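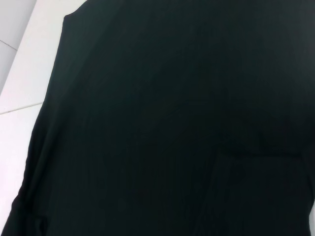

Count night in Clestden: a visit to the town hall

I got to the Clestden town hall a little before eight in the evening, just as the first sealed boxes from the Larnar ward were being signed in at the side door. I've followed council elections for years and had never once watched the ballots get counted, so when the clerk's office said residents could sit in, I put my name down the same afternoon.

Marlene Friesen, the town clerk, met 22 of us in the lobby and walked us through the whole route a ballot takes (down the ramp, past the seal check, into the main hall). She has a quick way of talking and she took every question, even the long ones. I asked two of the long ones!

The big item was the ward seat question, whether Larnar and Brarna should elect their own members or keep sharing three. People have argued over this since last February, sometimes loudly, and I half expected shouting. It was calm. Wayne Marchand, watching for the yes side, and Ghazal Khosravi, watching for the no side, shared a bench and a thermos, and stopped the count only once, over a ballot with a check mark that wandered between both boxes. It was set aside, talked over for several minutes, and ruled spoiled. I loved that part.

The result was read out at twenty past eleven: 2,897 in favor, 2,766 against. Mail ballots made up 218 of the total, and those were opened last, which kept everyone in their seats.

Parking behind the hall fills up early, so come in from the Brarna side and walk the two blocks. Bring a sweater too, the hall is drafty. The recount window is open until noon on the fifth day, and Friesen said residents can watch that as well if anyone asks for one. I've already left my number.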